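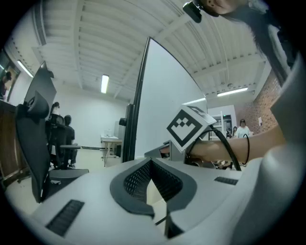
House rules for hand-held gripper sessions are what I've been asked to write for our group at Kavwood, and I would love some advice from people who have done it before me! We record people doing ordinary chores with the grippers, and until now the rules have been one page taped up by the door, left over from May, that mostly says to charge things and be nice. I want something people will really follow. Take hair, for instance. You can see it hanging long and loose down past the shoulder there, with a perfectly good hair tie sitting on the forearm, and I've done the very same thing myself. Is "tie it back" a normal rule for this kind of work, or am I fussing? Nothing on these tools is very strong, but hair can drift across the marker cube as well. I'm also wondering about bracelets, cables, chairs, and other people working in the same room. We're up to recording 127 and I'd like the rules settled before the next batch.
Asked September 2025

2 answers

You're not fussing! We had the same talk at Santoro and ended up with a short list that gets read out loud at the start of each session, which sounds a bit like kindergarten but works nicely. Hair goes up before the grippers go on, because afterwards your hands are full and you'll just put up with it. Bracelets and watches come off, or get tucked under a snug sleeve if somebody really can't take theirs off. Loose sleeves get pushed up or pinned. Then the wearer stands still and somebody else looks at every marker to check that nothing is hanging over it.

For the floor, walk the route first without the tools. You'll be looking at your hands later and won't see a chair base or a stand foot until your toe finds it.

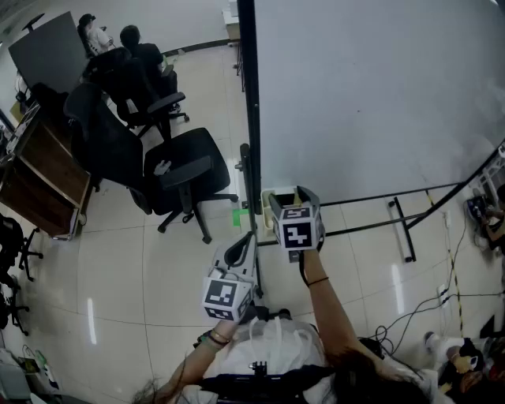
Working at the whiteboard tray, with cables and striped tape on the floor to the right.

Cables are the thing I'd be strictest about. Tape down anything that crosses where people walk, run the rest along a wall if you possibly can, and lift power strips off the floor. If a whiteboard is on a wheeled stand, lock the wheels (ours didn't lock, so we wedged them, and we were a little ashamed of it).

As for other people in the room, ask them before you start, every time, even if they said yes last week.

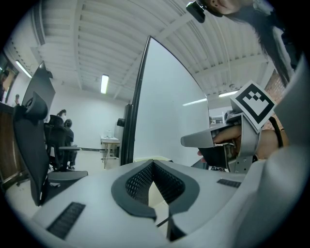
Some will be happy to be recorded and some would much prefer to move, and it's kinder to find that out early. We keep a sign-up sheet with a column for it. And let anybody call a stop without having to explain.

Second answer
Agree with the above, mostly. Keep it to 4 rules or they won't read it. Ours at Dretham was 800 words long and I'm fairly sure I'm the only one who got to the bottom. Also, put breaks in! Arms get tired, and then people start bumping the tool on things.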